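About Claltholm

Claltholm is a small preschool and toy brick library. We opened on September 10, 2021, in two rooms on the ground floor of the Wyss Building, and we still use both of them. The front room is for the preschool group. The back room holds the brick library, where families can build during open hours or check out a set to take home.

Our director, Kiran Dwivedi, taught kindergarten before starting Claltholm. The first bricks came from the Dwivedi family's own shelves, and donations brought the collection up to more than 1000 pieces by the end of the first year. We have kept adding to it.

What we build with

We use large toy bricks because small hands can grip them and pull them apart without help. Plain rectangular bricks make up most of the collection. The rest are curved pieces, flat plates and rounded parts that children tend to use for towers, chimneys and animals. We don't hand out instructions for free building. Children choose the pieces and the colors, and a tower may stay up until the end of the session.
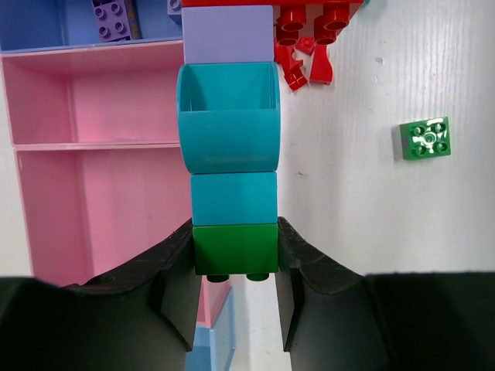
A column of green, teal and lavender pieces with red parts at the top.

Sorting and putting away

Cleanup is part of every session and takes the last 15 minutes. We sort into open plastic bins without lids, so children can see what belongs where. The bins are light enough for a four-year-old to carry. Younger children sort by color. Older ones sort by shape or by the number of studs, and some like to make up a rule of their own and have the others guess it.

Bricks that come back from a loan are washed in warm water, air dried and checked for cracks before they go back on the shelf. Cracked pieces are taken out of use.

The lending library

We have 76 family memberships. Each family may borrow one set at a time and keep it for two weeks. Sets go home in a cloth bag with a card that lists the contents. The Zernent set is our basic mix of rectangular bricks. The Drekum set has more curved parts and plates and suits children who have been building for a while.

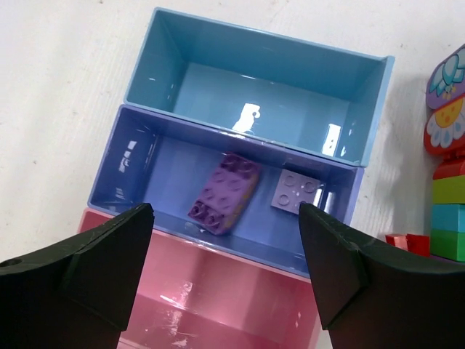 What happens if we lose a brick from a borrowed set?
Tell us when you bring the set back and we will replace it from our spare parts. There is no charge for up to 5 missing pieces.

Visiting

Families are welcome to come in and look around before joining. Please ring the bell at the side entrance and ask for the brick library. Membership forms are at the front desk.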